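August, back bench, 4.20pm

Third go at the Orker house blend on the Navero machine and I'm finally getting somewhere! Yesterday's shots ran thin and sour (my grind was miles too coarse), so I went 6 clicks finer and left everything else alone. Much sweeter, bit of toffee, still a papery finish I don't like. Shot 20 had the best crema so far - lovely dark stripes in it.

Milk next. The Grellon oat stuff splits if I take it too hot, so I'm stopping as soon as the jug feels uncomfortable to hold. Must get a proper thermometer.
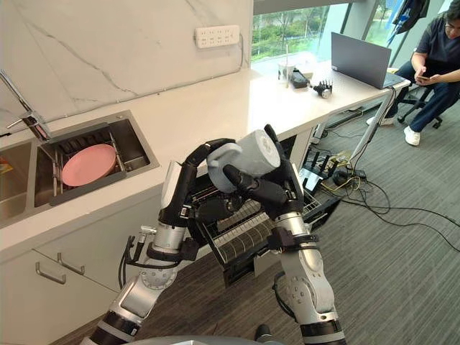
Hao reckon the papery taste is the water and the beans are fine, and would we please run a batch on filtered before touching the grinder again. Fair enough, though I did change the filter when the counter hit 3,000.

So tomorrow it's filtered water, same grind, same dose, and I'll taste them black before any milk goes near. Bag in use is 477, opened this morning, clip's broken so it's folded over with tape - please don't use it for the filter brews.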